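May 13, 2023

Morning

Woke before the alarm, which never happens on a Saturday, and lay there listening to the pigeons having their usual row on the gutter. I'd promised myself I would start on the allotment early, so I had my tea standing up and was out of the door with my boots half laced. The beans I sowed at the end of March have finally made up their minds – eight good strong plants and a few sulky ones I haven't the heart to pull out.

Ese Iyamu was already on the next plot, bent over her onions in that enormous hat, and we talked far longer than either of us meant to. She has had a letter about the Vongate path, which they want to close for four weeks while they mend the drain. It means going all the way round by Moodley Lane with the wheelbarrow, and I said a few things about that which I won't write down. She gave me a bag of rhubarb to cheer me up (it did!) and I came home with mud up to both knees and felt better than I have all week.

Lunch was late and lazy, and the teal tray still had food and dishes on it long after we'd stopped eating. 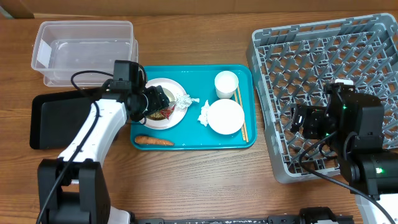
Evening

Stewed the rhubarb with orange peel and far too much sugar, and the whole house smelt of it. I meant to write to my sister about the summer, but I sat down with the seed catalogue and lost an hour to dahlias. There is a dark red one I want very badly and can't possibly fit in.

Rain on the window now, quite heavy. Good for the beans. I must remember to take Ese's bag back tomorrow, and to look for my other gloves – I think they're in the shed, under the netting.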